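# Folding team uniforms so they stay folded

*Aug 29, 2026*

Basketball uniforms were designed by people who hate drawers. The fabric is slippery, the shorts are wide enough for two, and a neat stack will slide off the shelf the minute you turn your back. We wash 16 sets for the Wirkilden youth league every September, so I have opinions.

Start with a surface that grips. A bare kitchen counter is hopeless. Anything covered in fabric will do, or an old blanket over the ironing board if you're short on furniture. 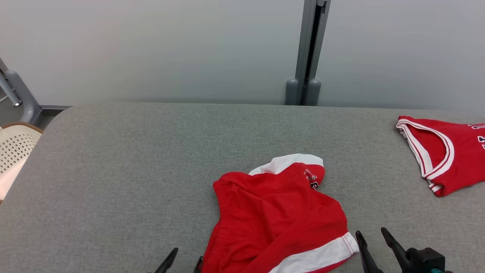

Do the shorts first while you still have some patience. Shake them out hard by the waistband, lay them flat, and fold one leg over the other so the side stripes land together. Tuck the crotch point in to make a straight edge. Then bring the hem up to the waistband and fold once more. Elastic will fight you. Press it down with your palm and count to eight, which does nothing for the elastic but is good for the temper.

Jerseys go face down, always. Kurniawati Siregar, who coached the Fusine under-tens for 9 seasons, folds hers face up, and her numbers crack right down the middle by spring.

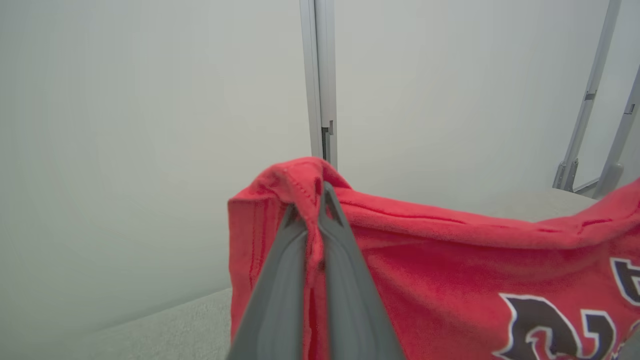 Printed numbers are the part of a uniform that ages worst, and most of the aging happens at home. Don't iron them, don't crease them, and don't dry them on high. If you need to move a jersey, pick it up by plain cloth. A big dark number with a white outline and those fancy pointed bits has a lot of edges that can start to peel, so take your pinch of red well away from it. Same goes for pulling things out of the washer, where everybody grabs whatever comes to hand.

Fold the sides in to the width of a dinner plate, then fold up from the bottom in thirds. Put the shorts on top and stand each set on its edge in the bin like a file. Tatsuya Sugawara rolls his. They look like burritos and he can never find a size 10.

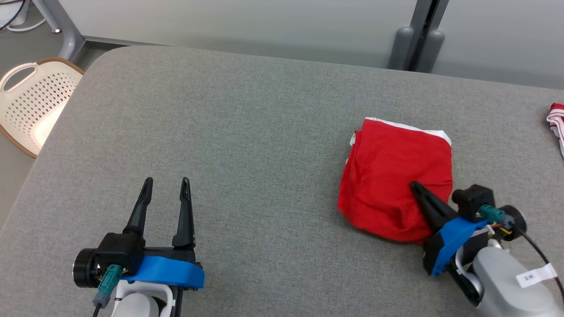

*Red and white, folded down to a squarish bundle. Bulges at the bottom are allowed.*

Wash the bin once a year too. You'll see why.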